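How to Run a Hand-Held Gripper Demo on an Open Day

These steps come from the open day we held at Zoteta in March. Đức Giáp ran the demo table and Sơn Châu looked after the recordings. We had 114 visitors and let 94 of them try the grippers.

Before the doors open

Charge everything the night before. Wipe the camera lenses with a dry cloth. Make one test recording with each gripper and play it back on the big screen, so you know both the grippers and the screen work.

Pick one short task. Ours was moving a sponge from a tray into a bowl. Folding a towel took too long and the line backed up.

With each group

1. Keep groups to 6 people.
2. Show the task once yourself without talking, then again with an explanation.
3. Hand over one gripper and keep the other. Visitors copy your hands faster than they follow directions.
4. Ask them to move slowly and to keep the printed marker uncovered.
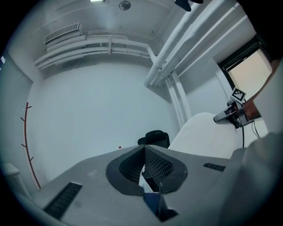

5. Let each person do three tries. Save the last one.
6. Play it back right away. Most questions come at this point, so leave a few minutes.

People will ask how many recordings a robot needs. We told them our sponge task used nearly 1,000, and that a harder task needs more.

Afterward

Label the saved tries the same evening. Delete any that a visitor asked you not to keep. Check the cables for kinks and put the grippers back in their cases with the fingers closed.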